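Ceswood Tenants Association
Minutes, monthly meeting, 5th September
Meeting room, ground floor

Present: Noemi Testa (chair), Andor Dobos, Roxana Lozano, Dalia Bensaid, plus nine residents from blocks A and C. Nobody from B again.
Apologies: Attila Bíró (working)
Notes taken by Dalia

Started 7:10, door code didn't work for the first few people.

1. Last minutes
Read, agreed. One fix: the bike rack quote was from Balogh, not from the management company. Roxana to correct the copy on the board.

2. Matters arising
Gutter over C entrance: cleared in July, leaking again at the joint. Andor has emailed, no answer yet. Will phone.
Lost parcels: two more. Couriers leaving stuff on the radiator in the lobby. Sign to go up.
Bulb on A second floor landing: done.

3. Money
Balance 586. Out since last meeting: 30 for keys cut. Still to come in: block C share of the hedge work. Noemi asked if we can see the figures on one sheet next time instead of hearing them read out. Agreed, Andor to do.

4. Laundry room
Long one. Floltico want 441 to replace the pump on washer two. Roxana says the same machine was fixed last winter and what did they do then. Dalia has the old invoice somewhere, will look. Man from A (didnt catch name) says washer one is also slow to drain and it could be the pipe and not the pumps at all.
Options talked about:
- pay Floltico and be done
- get Balogh to look at the drain first
- ask management, it's their pipe
Vote: drain first, 8 for, 2 against, rest didn't vote. Washer two stays off until then. Please stop taking the sign off it.
Booking sheet: people writing in whole evenings and not turning up. New rule, if you're 15 mins late the slot is open. Grumbling but no one against.

5. Heating
Management letter says the system will be switched over by Prorkirano before the cold weather, no date given. Residents on top floor want warning as last time there was no hot water for a day. Noemi to ask for a date in writing. Also whether flats need to be open for it. Mrs on C4 can't move furniture by herself, Andor offered.

6. Parking
Gray van still across two spaces. Owner is known, has been asked twice. Third time will be a letter. Roxana against a letter, says just knock. Will knock first, letter after.
Line painting: quote is 487, more than we want to spend with the pump up in the air. Put off to next meeting.

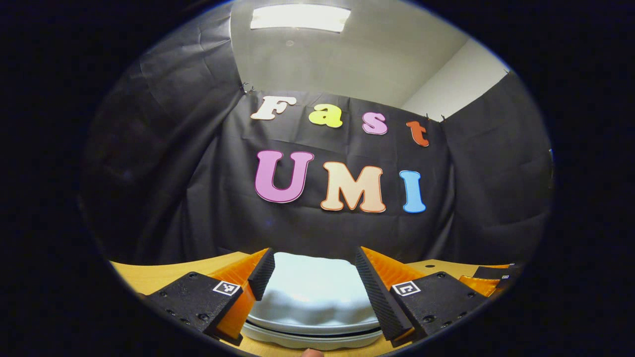
7. Garden
Beds by the A entrance need clearing. Hose is split near the tap end, Andor has tape, proper fitting to be bought, keep the reciept. Tomatoes: please take only from your own pots. It was mentioned that the compost bin has plastic in it again.
Hedge: contractor can come back for the side nearest the road but wants the cars moved. Dalia to post a notice when we have the day.

8. Noise
One complaint, drilling after 9pm in block A. Person was at the meeting, said sorry, shelves are up now. Closed.

9. Any other business
- Spare key for the meter cupboard, who has it? Attila maybe. Dalia to text him.
- Cat flap in the basement door. Not ours to approve, ask management.
- Stroller in the stairwell at C, has to move, fire route. Room for it under the stairs in A if the family wants.
- Email list: three addresses bouncing. If you're not getting these minutes tell Roxana (yes we know)

To do
Noemi: Prorkirano date, management re drain pipe
Andor: gutter call, money sheet, hose fitting
Roxana: fix last minutes, courier sign, knock re van
Dalia: old pump invoice, Balogh visit, text Attila, hedge notice

Next meeting first week of next month, same room, 7pm. New door code will be sent round before.
Finished 8:35.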